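3.2 Setting up the work table

The second part of the study looked at how a shared work table is arranged, and how the area behind it affects where people put things down. Earlier work on kitchens and offices (Laaksonen and Phí) treated the wall behind a work surface as background and left it out of the coding. We kept it in. In the pilot sessions in August, people who were asked where an item should go often answered by pointing at something on the wall.

The table stood in a room on the upper floor of the Dranunach building. It has a light wood-grain top with a curved far edge and two round holes in the surface, one towards each side. We left the holes open, as they would be in ordinary use, and recorded any item placed over or against one of them. Apart from this, the top was not marked in any way. We did not use tape, a grid or outlines, because Abella found in the Peltonen trials that people follow outlines closely even when told to ignore them.

Behind the table we used a black fabric backdrop with large cut-out letters in two rows (Figure 4). The letters differ in colour and size, and each has a thin white outline. They gave participants a set of fixed points at eye level that could be named without training. A person could say "under the M" and be understood by the person on the other side of the room, and for our purposes that was enough.
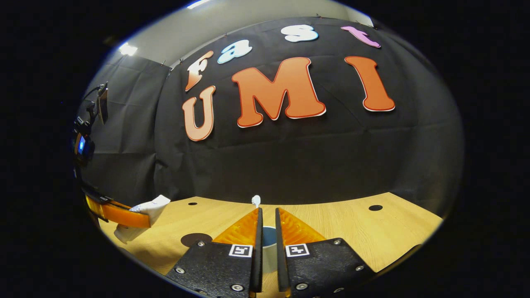

Last changed: 17 Dec 2018

Figure 4. The work table and lettered backdrop, with a flat dark brown disc on the left side of the top.

The disc in Figure 4 is one of the set of flat items used in the placing task. Flat items were chosen for the first round so that height would not hide one thing behind another. Participants were told that the table would be used by someone else after them and were asked to leave it ready for that person. They were given no other instruction. Each placement was coded by its side of the table, by its distance from the front edge and by whether the participant named a letter while placing the item. Two coders, Aaltonen and Hodžić, worked separately and then compared sheets.

In total, 432 placements were coded. A letter was named in 70 of them. Most of these came from pairs who had already worked together in the pilot, and they tended to settle on one or two letters and keep using them. New pairs were more likely to say "left" or "right", and then had to sort out whose left was meant. The colour of a letter was used much less often than the letter itself. When colour did come up, it was usually the orange of the lower row.

The holes had more effect than we expected. Participants kept clear of them even when an item was far too wide to fall through. Several said they had taken the holes to be for cables and did not want to be in the way of anyone needing to plug something in. The result was a strip along each side of the table that was seldom used, and a busy area in the middle that filled up early. When the middle was full, people moved items towards the front edge before they moved them outwards.

3.3 Limits of the arrangement

The backdrop was hung by hand and has faint creases along the top, where it is fastened below the grey wall. The letters follow the curve of the wall, so a participant standing at one end of the table sees the rows at a different angle from a participant standing in the middle. We did not correct for this. Hodžić suggested repeating the task against a flat wall, and that work is planned for the Dirnine site.

The ceiling lights were kept on in every session. We made no attempt to match the lighting to that of a home or workplace, and the results should not be read as applying to dim rooms.

A further limit is that the letters spell words. Some participants read them aloud on entering and asked what they meant. We answered that they were part of the room. It is possible that a set of unrelated letters, or plain shapes, would be named less often, and we can't separate the two effects with the data we have. The coding sheets and the wording of the instructions are given in Appendix B, along with the list of items used in the second round.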